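Cloth sorting and folding at the long table, revised

I rewrote the cloth procedure in May, after the old one had grown to three pages and was being ignored. What follows is the current version, with the reasoning where I remember it.

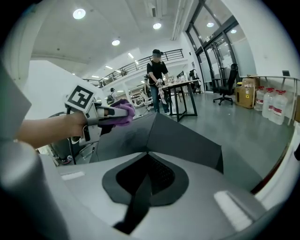

Purple cloth on the near side, a light-colored one being handled at the table behind.

Scope first. The procedure covers every reusable cloth in the Kirkmont workroom: the purple ones, the light ones, and a mixed remainder that I log as "other." It does not cover clothing, tarps or anything with a zipper. The working stock is 100 cloths. Spares are kept in a sealed bin and do not enter circulation until a cloth is retired.

Color is assigned by job. Purple is for surfaces and housings. Light cloths are for anything that has to be inspected afterward, since dirt shows on them and does not show on purple. I tried a single color for everything for one winter and could not tell which cloths had been used with solvent. Two colors and a remainder is the smallest system that has held up.

Washing

Purple and light are washed separately. The load size is 26 cloths. Above that, the cloths in the middle come out with detergent still in them, which you can feel as a slight drag when you pull one across glass. No softener. Softener leaves a film, and a cloth with a film moves water around without picking it up. If a cloth has been through a softener cycle by mistake, two plain washes will usually fix it.

I use Rirnico powder at half the printed dose. The full dose is set for heavier fabric than this. Liquid detergent also works, but I have not measured it, so the sheet on the wall says powder.

Drying is on the line when there is space and on low heat when there is not. High heat stiffens the edges. Stiff edges do not line up in the fold, and the stack starts to lean after a few layers.

Sorting

A bunched cloth tells you very little. Its size is hidden, stains are on the inside of the creases, and two cloths caught together look the same as one. The first step is therefore to open each one. Hold it by two adjacent corners at chest height and let it hang. Gravity does most of the flattening, and you can check the whole face before it goes down on the table. Turn it once and check the back.

Finding the first corner is the slow part. The method that works for me is to pick up any edge and run it through the fingers until it ends. Grabbing the middle and shaking takes longer and puts lint on whatever is on the table. With the second corner, stay on the same edge. If you cross to the opposite one you will be holding a diagonal, the cloth hangs as a triangle, and you start over.

Three outcomes are possible at this point:

Clean and whole – goes to folding.
Clean with a hole or a loose hem – goes to the repair tray.
Still marked – goes back to the wash once. If it comes back marked a second time it is moved to the "other" group and used for floors.

I retire a cloth when the hole is wider than a thumb. The earlier version gave a measurement, and people did not go and get a ruler.

Folding

Half, half again, then thirds. The finished size fits the Flollville shelf boxes, which are narrower inside than the label says because of the lip. Seven cloths per stack, folded edge facing out. With eight, the lid of the box rides up on one side and the box above it slides.

Press each fold with the flat of the hand from the center outward. Pressing from one side pushes the slack toward the far edge and gives you a ridge. The ridge is harmless on its own, but it repeats in the same place on every cloth and by the top of the stack it is visible.

A full load takes me 20 minutes from basket to shelf, including the inspection. Most of that is the corners.

The table

Standing height matters more than table size. Mine is set so that a hanging cloth's lower edge touches the surface when my hands are at chest height, which means it can be laid down by lowering the arms and stepping back slightly. On a lower table the cloth drops the last few inches and lands with a crease in it.

The surface should be smooth and should be wiped before starting. Small parts need to be moved to one end. A screw under a cloth will be folded into it, and it will come out later on someone's paintwork. I lost a set of clips this way and recovered them over two months, one box at a time.

Pale tabletops have one disadvantage – light cloths are hard to see against them when the stack is low. A strip of dark tape along the back edge gives a reference line for squaring up. I used Talebi tape, the matte kind. The glossy kind came off with the weekly wipe.

Changes from the previous version

Removed the section on ironing. Removed the requirement to log each cloth by number, which required a laundry marker that washed out. Added the two-corner check. Changed the stack height from ten. Moved the repair tray from under the table to the window sill, where repairs now get done at a reasonable rate.

Open items: I have no good method for lint on the purple cloths after they have shared a line with towels. A roller works but is slow. A damp hand works on the face and misses the hem. Microfiber and cotton are also still mixed in the "other" group, and they should be split before the next stock order.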